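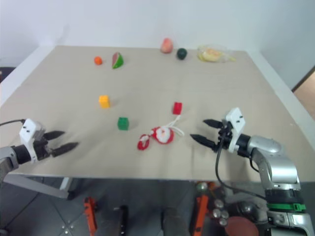
Prumurstead to Open Applications for Heating Cost Grants

The City of Prumurstead will accept applications for its household heating grant beginning Friday. Eligible residents will receive a single payment of $70 toward winter fuel bills. The grant is open to households exempt from resident tax and to single-parent families.

Forms are available at City Hall and at the Nulby and Wunlow branch offices. Questions may be directed to Augustina Adjei, Welfare Division, Window 16.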